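Fil sur le nettoyage d'un bureau blanc. J'en ai 18 à remettre en état ce mois-ci dans nos locaux de Trelley, alors je note ma méthode ici, ça servira peut-être à d'autres. 1/

Les plateaux sont blancs, mats, achetés chez Wollomix. Le blanc mat a un défaut : il garde tout. Traces de doigts, ronds de tasse, restes de colle. Sur un plateau foncé on ne verrait pas la moitié de ce qu'on voit là. 2/

Je commence par enlever ce qui se soulève facilement. Papiers, stylos, câbles débranchés, emballages. Je ne pousse pas les affaires d'un côté à l'autre du bureau, je l'ai fait longtemps et on finit par essuyer autour des objets. Un bac par poste, posé sur la chaise, et tout va dedans. 3/

L'écran, je le laisse en place quand il est sur un pied lourd. Je passe le chiffon autour de la base, puis je décale le pied de quelques centimètres et je fais l'endroit où il était. Le débrancher prend plus de temps que le reste du poste. 4/

Les films plastiques, maintenant. Les écrans et les pieds brillants arrivent emballés là-dedans et on en retrouve des semaines après. Il y a le grand morceau qui traîne sur le plateau, et il y a la petite bande coincée sous le pied, qu'on ne voit qu'en se penchant. Tirer doucement, à plat. Si on tire vers le haut, ça se déchire et il reste un bout dessous. 5/

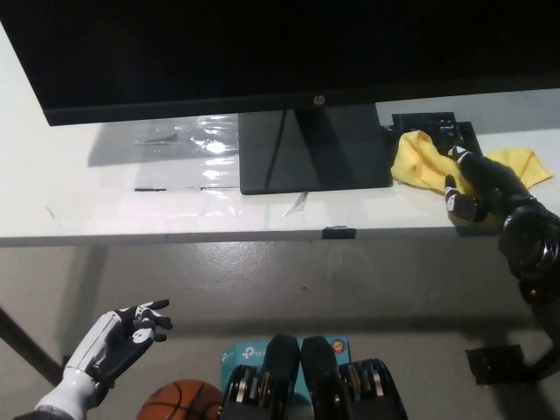
Faut-il un chiffon différent pour l'écran et pour le plateau ?

Deux chiffons, toujours. Le jaune fait le plateau, un gris plus fin fait l'écran et rien d'autre. Un grain de poussière ramassé sur le bureau suffit à rayer une dalle. 6/

Pour le produit : eau tiède et une goutte de liquide vaisselle dans un litre. J'ai essayé le spray Parkness, il nettoie bien mais il laisse un voile sur le blanc mat, visible le matin quand le soleil arrive de côté. Je le garde pour les portes et les poignées. 7/

Le chiffon doit être humide, pas mouillé. Je l'essore jusqu'à ce qu'il ne goutte plus du tout. L'eau qui coule vers le bord finit dans le chant du plateau et le chant gonfle. J'ai deux bureaux comme ça à l'étage, on ne peut plus rien y faire. 8/

Le geste : du fond vers l'avant, en bandes droites, en appuyant avec le plat des doigts. Les ronds étalent la saleté. À chaque bande je retourne le chiffon. Plié en quatre, il donne huit faces propres, ce qui suffit pour un poste entier. 9/

Les restes d'adhésif. Un petit bout de scotch noirci, ça ne part pas à l'eau. Je pose un coin de chiffon imbibé d'eau chaude dessus pendant que je fais autre chose, puis je pousse avec une vieille carte de fidélité. Pas de lame, pas de grattoir métallique. Si la colle reste, une goutte d'huile de cuisine, puis rinçage au liquide vaisselle. 10/

Le bord avant est l'endroit le plus sale de tout le bureau, c'est là que reposent les poignets. S'il y a une petite pince ou un crochet fixé au bord, passer aussi derrière, avec le coin du chiffon. Un coton-tige pour les pas de vis. 11/

Les plastiques noirs brillants montrent la moindre trace à la lumière. Là-dessus j'utilise le chiffon gris, sec, en un seul passage. Plus on frotte, plus ça attire la poussière. 12/

Les objets ajourés, grilles et paniers, je ne les essuie pas. Un coup de pinceau sec de 23 mm au-dessus de la poubelle, et si c'est gras, direct dans l'évier. À laisser sécher complètement avant de les remettre. 13/

Question reçue en privé sur les lingettes jetables. J'en ai acheté une boîte de 1000 chez Rosenthal il y a longtemps, il m'en reste encore. Elles sèchent trop vite pour un grand plateau. Pratiques pour les claviers et les téléphones, je les garde pour ça. 14/

Après le plateau, les pieds du bureau. Peinture foncée, poussière claire, ça se voit dès qu'on s'assoit en face. Un passage de haut en bas avec le chiffon jaune en fin de course, juste avant de le mettre au lavage. 15/

Le sol en dernier — les miettes et les petits bouts de plastique tombent forcément pendant le reste. Balai d'abord, serpillière bien essorée ensuite. 16/

Lavage des chiffons : 60 degrés, sans adoucissant. L'adoucissant bouche les fibres et le chiffon ne fait plus que déplacer l'eau. Séchage à l'air, sur le dossier d'une chaise ou sur un fil. 17/

Prochain fil sur les câbles sous les bureaux, jeudi si j'ai reçu les attaches. 18/18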